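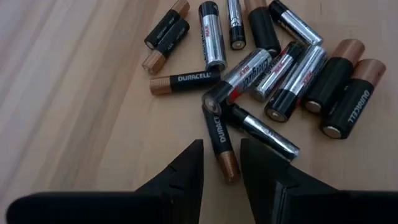 Drunex sorting cell: setup and care

This README is for the person who keeps the battery sorting cell running. The arm has a two-finger gripper and a small camera at the wrist. It picks mixed household cells, thick and slim, Duracell and Energizer, from a wooden table and puts them into trays by size.

Before a shift

Wipe the camera glass with a dry cloth. Start Plinix on the cell computer and wait until the wrist view is live. Both finger tips must be visible at the bottom of the view. If only one is there, the camera bracket has moved - loosen it, correct it, and run the calibration again.

Loading the table

Pour the cells out gently and leave them lying on their sides. Some will rest on top of others, and the planner can handle this. It takes the upper one first.

Settings

Grip force: 18 N
Approach height: 97 mm
Retries per cell: 3

Please do not raise the force for the slim cells. If they slip, the finger pads need cleaning.

Every 8 weeks

Change the finger pads and check the screws on both fingers. Spare pads come from the Skindton store, drawer marked Lui.

Known problems

Bright reflections on the silver cells can confuse the size check. Lower the lamp a little and repeat the scan. A swollen or leaking cell must be taken away by hand, with gloves - stop the arm before you reach in.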